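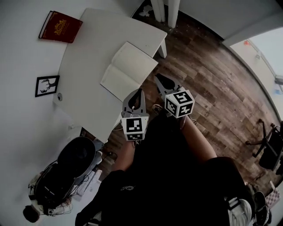

2026-09-05

Culvert job, Parsa road, bench notes

Came in to finish the flow runs before the district office in Hillville wants the numbers. They are picking between two pipe sizes for the crossing below the Panddale trailhead, and the road stays closed to cars until the new pipe is in. Foot traffic is still allowed as far as the gate.

Flume set up the same as last time. Model pipe at the shallow slope, gravel bed glued down, tailgate at the second notch. Let the pump run 20 minutes before taking any readings. Last time I started too early and the first three were junk.

Run 1, small pipe, clear inlet. Headwater steady, no surprises. Matches the April run closely enough that I didn't repeat it.

Run 2, small pipe, with sticks and leaf litter fed in by hand. Inlet began to plug early. Water came over the model road before all the litter was in. I stopped, cleared it, and did it again with the same batch. Plugged again, a bit later. The twigs longer than the pipe is wide are what start it. Once two of them cross the opening, the leaves do the rest.

Run 3, large pipe, same litter. Most of it went through. One stick hung up on the lip and stayed there, and the water went around it.

Run 4, large pipe, double litter. Partial plug, held, then let go by itself. Road stayed dry.

I would go with the large one. It costs more to dig in and they will have to raise the road surface a little on the uphill side, but the crew has been out to clear the old pipe after every decent storm and that isn't free either. Drainage area is 166 acres, nearly all wooded, steep at the top. There is going to be litter.

Still open:

Bed load. I haven't run any loose gravel. The Plunard crossing filled in from the bottom, with no sticks involved, and I don't want to hand over a pick without at least one gravel run. We have the small sieved stuff in the blue tubs. Weigh out 700 grams per run and feed it slowly.

Inlet shape. All four runs used the square-cut end. The drawing from Hillville shows a beveled end. Need to cut one and sand it.

Point gauge reads high. Zeroed it twice and it drifted both times. Readings from run 3 on are corrected in the spreadsheet, column F. The paper sheet has the raw ones, so don't mix them. If you use the gauge before I get to it, check zero at the start and end and write both down.

Also the 200 mm clamp on the tailgate is stripped. I used the one from the saw table. Put it back if you need the saw.

Drained the flume, rinsed the screen, left the litter batch in the tray by the sink to dry. Please don't throw it out, it's sorted by length.

Next: bevel, gravel, then the write-up.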